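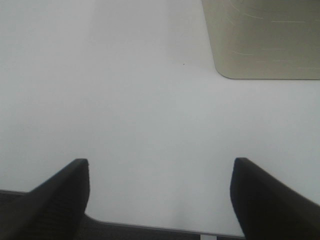

Girutine Shared Workshop: Members' Newsletter
22 Oct 2021

Cloth-handling arm: progress on the second bench

Members who use the upper floor will have noticed that the second bench has been given over to the cloth-handling arm, which was approved as a members' project in the spring. The build is led by Stepan Zinchenko, with Thanakorn Suksawat responsible for the control software. The project has now passed from assembly to regular trials, and the following report is published for the information of all members.

The aim of the project remains as set out in the original proposal. The arm is to pick up a single piece of cloth, lift it clear of the bench, carry it across and put it down at a chosen point. Folding was included in the first draft of the proposal and has been deferred to a later stage. The workshop has agreed to this change.

The joints and base plate were machined in the metal shop, and the mounting brackets were printed on the Grondberg printer next to the stairs. Two sets of brackets were rejected for poor layer bonding before a satisfactory set was produced. The settings used for the accepted parts have been written up in the printer log, and members printing load-bearing items are invited to consult them. The total spent on materials to date is £869, which is within the sum allowed.

Trials

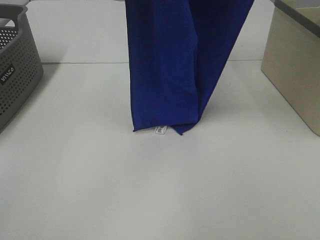 Trials are carried out to a written procedure, which Mr Suksawat has revised twice since the start of the month. Each trial consists of a lift, a pause and a release, and the operator records the outcome before the next one begins. The pause was added in the second revision and allows the hang of the cloth to be checked by eye. With the blue cloth, the operator looks for the lowest point of the hem, where the small white care label shows between two corners, and notes whether it is clear of the table. A gap as narrow as the one seen in the picture counts as clear. If any part of the hem is touching, the lift is entered as partial, and the height setting is left alone until the set is complete. A set is made up of 20 trials, and two sets are normally completed in an evening.

The greatest difficulty so far has been the approach to the cloth when it is lying flat. A crumpled cloth offers ridges which the fingers can close upon. A flat one offers very little, and in the early sets the fingers frequently closed above it or pushed it along the bench. Mr Zinchenko has since altered the angle of approach and reduced the closing speed, and the results have improved. Of the last 40 trials begun from a flat cloth, six were entered as failed lifts. The project team regards this as encouraging but wishes to see the same result with thinner fabrics before drawing any firm view.

Release has proved more straightforward. The remaining fault is a tendency for fleece to cling to one finger after the pair has opened. A smoother facing for the fingers is under consideration, and a sample has been requested from Nazarenko, from whom the workshop buys its rubber sheet.

Layout of the bench 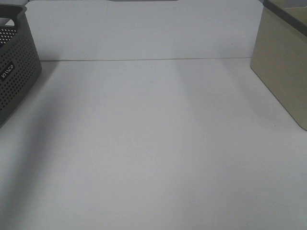
The bench with the work area clear, between the dark perforated basket and the khaki box.

The positions of the basket and the box form part of the test layout. Members are asked not to move either of them, and not to place tools, drinks or unfinished work on the white surface between them, even when the arm is switched off. The layout is measured at the beginning of each session, and any change means that the first set must be repeated.

The white panel at the back of the bench should also be left in position. It provides a plain background for the cameras. Posters, notes and drawings should be fixed to the board by the door, where more space has been made available.

Software and records

The control program is named Inarer and is kept in the workshop's shared folder, together with the wiring diagram and the trial sheets. Members may read and copy these files freely. Changes to the working copy are to be made only by Mr Suksawat, who is willing to consider suggestions in writing. Pictures from the fixed camera and from the camera at the gripper are stored with the sheet for the session concerned. 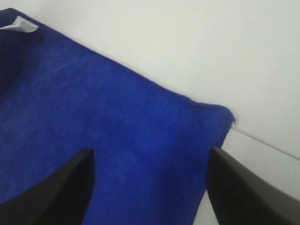
Blue fleece held between the two fingers, as recorded by the gripper camera.

Use of the bench by other members

The second bench is reserved for the project on Tuesday and Thursday evenings. At other times it may be booked for electronics work, provided that the equipment is left as found and the booking sheet is signed. The arm must not be powered up unless Mr Zinchenko or Mr Suksawat is present. The stop button is fixed to the front of the bench on the left-hand side, and every member working on the upper floor should know its position.

Offers of clean cloths in cotton, linen or other thin material would be welcome. They may be left in the tray at the front desk, marked for the attention of the project.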